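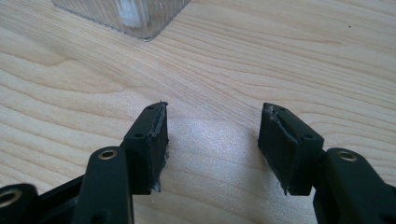 How Old Is That Tree? (And Should You Believe the Sign?)

Go to almost any town with a big old tree and you'll find a sign in front of it. The sign will say the tree is very, very old. In Pivodgate the sign says the oak by the library is 400 years old. Who checked? When I asked, I was told that "everybody knows."

That isn't an answer. Let's see what it would take to get a real one.

Where the rings come from

A tree gets fatter by growing new wood just under its bark. In spring there is usually plenty of water, so the new wood grows fast and looks pale. In summer growth slows down and the wood is darker and tighter. One pale band plus one dark band makes one ring, and one ring usually means one year.

Did you notice the word "usually"? Keep an eye on that word. A bad drought or hungry caterpillars can make a tree skip a ring, or make two in one year. Many trees in hot, rainy places, where it's never really winter, don't make clear yearly rings at all.

What about the lines on a table?

Most boards are sawed the long way, from one end of the log toward the other. The saw slices through the rings, and they show up as streaks, curves and long arches. We call that pattern grain. People will sometimes point at a tabletop and tell you how old the tree was. Don't fall for it! A board is only a piece of the tree. The middle may be missing, and so may the outside. If you find 20 lines on a board, the tree was probably at least that old, but it could have been much older.

Do you have to cut the tree down?

No. Scientists use a hollow drill called an increment borer. It pulls out a thin stick of wood, thinner than a pencil, with the rings showing as stripes. Mekdes Nigatu took one from the Pivodgate oak on a cold Monday and found 102 rings. The drill didn't quite reach the center, so the oak is a bit older than that. Is it 400? She doesn't think so, and neither do I. The sign is still there.

Do wide rings mean good weather?

Maybe. You may read that a wide ring means a rainy year and a narrow ring means a dry one. Sometimes that's right. But a ring can also be wide after a neighboring tree falls over and lets in more sunlight. One tree can fool you, so scientists compare lots of trees from the same area before they say anything about the weather.

Try it yourself

Find a stump and start at the middle. Push a pin in at every tenth ring so you don't lose your place. Then have a friend do it without telling them your number. Did you both get the same answer? If you didn't, which of you is wrong? Go back and look again.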